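Contractor wants a change order for the stairs in our attic conversion, is this normal?
Posted in Remodeling & Additions
Sarla Rajput
Jan 27, 2018

Hi all, long-time reader, first post. We're having our attic turned into a bedroom and small bath by a local outfit called Antoniadis. We signed in October and the framing is almost done. Yesterday the project manager handed me a change order for $1,657 because the existing stairs are too steep to count as the main way up to a bedroom, so they have to rebuild the top part with a landing.

My problem is that he walked up those stairs at least 3 times before we signed! The contract says "stair access included" and then nothing else. My husband wants to just pay it so we can keep moving (we're sleeping in the dining room), but I feel like this was something they should have caught. Has anyone pushed back on one of these and not wrecked the relationship?

2 replies

Hoi-yan Ho
Oh, I feel for you, we went through this with our second floor addition! Please don't sign anything yet. Ask for the change order broken out into labor, lumber and permit fees, and ask them to show you which line of the original bid covered the stairs. Ours turned out to have some stair work in there already, so we'd have been paying for part of it twice.

Then read your contract again for anything about "unforeseen conditions." That wording is meant for rot inside a wall, stuff like that. A staircase you can see from the front door is a pretty hard sell. I wrote a friendly email, kept it short, and offered to cover materials if they covered the labor. They said yes in a day, and they still waved at me every morning.

One more thing, call the building department yourself and ask what they need for the stairs. They're nicer on the phone than you'd think.
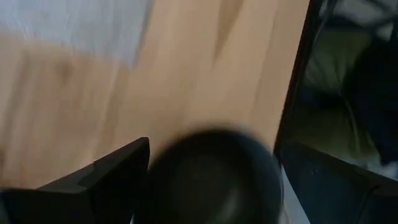 Ho-yin Cheng
Pay it. We fought with our guys at Plimov over less than that and the job sat for 8 weeks. Also check your headroom at the top while they have it open, ours was short and I still duck. Don't know Antoniadis, but my brother-in-law used Budow for his garage and liked them.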